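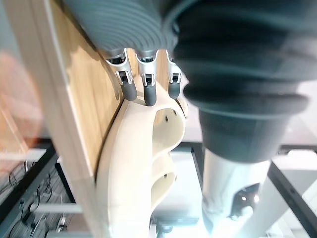 *Fig. 1. Cream next to dark grey.*

# Why Is Everything Cream? Off-White in the Homes of Loton

Project report, design history elective
May 2, 2015

## How I came to the topic

My grandmother's kitchen in Loton is cream from top to bottom, and so is the bathroom, and so was the telephone until it stopped working. When we were asked to pick a household color and follow it for a term, I hardly had to think. My first plan was to cover white as well, but the two run together so badly that I dropped it after the first week.

## What I did

I visited 15 homes, all belonging to family friends or neighbors of family friends, and asked people to show me the oldest cream thing they owned and tell me what they knew about it. I also spent several very happy afternoons with the paint cards and mail-order catalogs in the Jollness library, which has a box of them that goes back further than the index says. In July I had already scanned a few for another class, and those are included in the appendix.

## What people told me

The word I heard most often was "warm." People said white looked like a hospital and yellow looked like a diner, and cream sat comfortably between them. Several owners were sure their item had started out white and had darkened with age. I couldn't settle this in most cases, although one bread box had a hinge plate that unscrewed (with permission!) and the paint behind it was a good deal paler.

The catalogs have their own names for it. The Dzene paint cards alone list ivory, oyster, pale oat and buttermilk, and when I laid the chips side by side under the library lamp I could not tell oyster from pale oat at all. Near a window I could, just barely.

Cream also changes with its neighbors. Beside dark grey it looks lighter and cleaner, and beside bright white it looks a little tired - my grandmother has always known this and will not have a white towel in the kitchen.

## Problems

My homes were all on the same side of Loton and most were owned by older people, so I can't speak for anybody else's. I would have liked to visit the newer apartments at Pinasero too, but I ran out of weekends. My color notes were also made in whatever light each room had, and next time I would carry a chip card with me from the start.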